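Adherencia de pintura plástica sobre imprimación

gkairys
Pared interior con dos manos de imprimación Clultix. El ensayo de corte enrejado sale bien en el centro y falla junto al zócalo. ¿Humedad residual o mala limpieza?

jaunzems_g
Humedad. Mide antes de lijar. Con 83 % de humedad ambiente yo no pintaría.

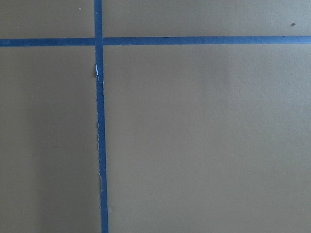 Cinta azul en cruz sobre fondo tostado mate.

venckus
No estoy de acuerdo. Un fallo localizado junto al zócalo apunta a polvo o cera. Desengrasa y repite el ensayo.

jaunzems_g
La cera no explica el desconchado en la esquina. La capilaridad, sí.

gkairys
Repetiré en ambas zonas, con hasta 2 días de secado. Publicaré los valores.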